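**Cabinet door won't stay shut, do I replace the hinges or what**

Posted in Home Repair > Furniture & Cabinets
September 2022

Ok so I bought a two door storage cabinet secondhand, paid 50 bucks for it, came from an office that was closing up near Clisbridge. Solid enough. Left door fine. Right door drifts open. Not right away, you push it shut and go do something and come back and its sitting there a hand's width open. Drives me nuts, also the cat gets in.

What I know so far:

- hinges are the kind hidden inside the door, not the ones with a pin on the outside
- I tightened every screw I could find, no change
- door sits a little lower than the left one now, maybe did before too, didn't look
- floor in this room slopes toward the window, old house

My brother in law says throw out the hinges and get new ones. Hardware store guy wanted to sell me a Stistell soft close set and I almost bought it but didn't know what size. There are numbers on them somewhere I guess. Rather not drill anything new if I can help it, the last time I drilled into a cabinet I came out the other side.

Also is this a thing where I should just put a hook on it and move on with my life. Renting, but the cabinet's mine so I can do what I want to it.

Thanks in advance, have a basic toolbox and a cordless drill, no fancy stuff.

— slopedfloor

---

**hingeandhasp**

Don't buy hinges yet. Level it first. Nine times out of ten when a door drifts open the box is leaning, and you already said the floor slopes. Get a level, put it on top front to back, then side to side. If it leans forward the door will swing open every time and no hinge on earth fixes that, well a sprung one would hide it for a while.

Shim under the front feet. Plastic shims are better than wood ones on a hard floor, wood gets squashed over time. Snap off the extra. You want it leaning back just a hair, so the doors want to close on their own.

Then adjust. Most concealed hinges have two or three screws you care about:

1. The one nearest the door moves it left and right. Use this to even out the gap between the doors.
2. The one further back moves it in and out. If the door is too tight against the side of the box on the hinge side, it'll bounce back open. Back it off a quarter turn and try.
3. Up and down is usually the screws on the mounting plate. Loosen, don't remove, lift the door, tighten again. Have someone hold it or wedge a magazine under it.

Small turns. Do the same thing top and bottom or the door twists and then you're chasing it all afternoon. I did that on my own pantry in July and ended up taking the whole door off and starting over.

Mine's from the same sort of office clearout I think, pale wood with the one shelf across. I leave the right door wide open while I'm messing with it, easier to get at both hinges.

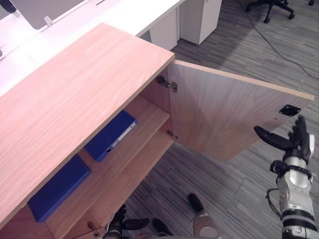

*My cabinet with the right door open. Metal hinges on the one side, little black square out by the far edge of the door.*

Then the catch. If yours is the magnet type there's a plate on the door and a magnet on the box, and they have to actualy meet. If the door dropped a bit, and you said it did, they miss each other. Put a dab of lipstick or chalk on the plate, close the door, open it, see where the mark landed. Fix the door height and it may line up on its own. If not, some catches have slotted holes, so you can loosen and slide.

If the magnet is just weak, a new one is cheap. I used a Tretach one from the bargain bin, it's held for over 6 years on a door that gets slammed daily. Same holes as the old one, which was luck.

Order matters: level, then hinges, then catch. People do it backward and then have to redo the catch.

---

**marn_b**

Agree on leveling. One thing to add, check the screw holes. Particle board strips out easy. If a screw just turns and turns and never bites, that's your sag right there and tightening does nothing, which sounds like what you had.

Fix for that:

- take the screw out
- wood glue in the hole, then pack it with toothpicks or a bit of dowel
- snap them off flush, leave it overnight. Really overnight, not an hour
- screw back in by hand, no drill. the drill is probably what stripped it in the first place

Don't go with a longer screw unless you measured the side panel. You already know about coming out the other side lol.

If you do end up needing hinges, take the old one off and bring it to the store with you. Don't try to match from a picture on your phone, I did and had to go back twice. What has to match is the cup size, the round part that sits in the door, and how far the door overlaps the side of the box. Soft close is nice but you don't need it, and some of them are fussy on a heavy door.

Also what are you keeping in there? If it's all paint cans or whatever on one side, or you hang stuff off the inside of the door, that pulls it. My neighbor had one of those Kpodo over-the-door racks full of cleaning bottles and wondered why the door sagged. Took the rack off, reset the hinge, fine since.

Unload it before you shim it btw. I had 333 records in mine and tried to lift a corner with a pry bar. Dented the floor, dented me.

---

**tobaccobarn**

just put a hook on it. eye hook is like a dollar. cat can't open a hook. been doing it this way on every cabinet I own, 200 year old house, nothing in it is level and nothing is ever going to be

---

**slopedfloor** (original poster)

Update. It was leaning forward, a lot, bubble was way off. Two shims under the front and it's most of the way there already. The top hinge had one stripped screw like marn_b said, so that's glued up with toothpicks and I'm leaving it till tomorow. Bottom one bit fine.

Did the lipstick thing with chalk, the magnet was hitting the plate just on the bottom edge. Will see where it lands once the door is back up where it belongs.

No new hinges so far. Got a hook anyway for the cat. Will post again if the glue doesn't hold.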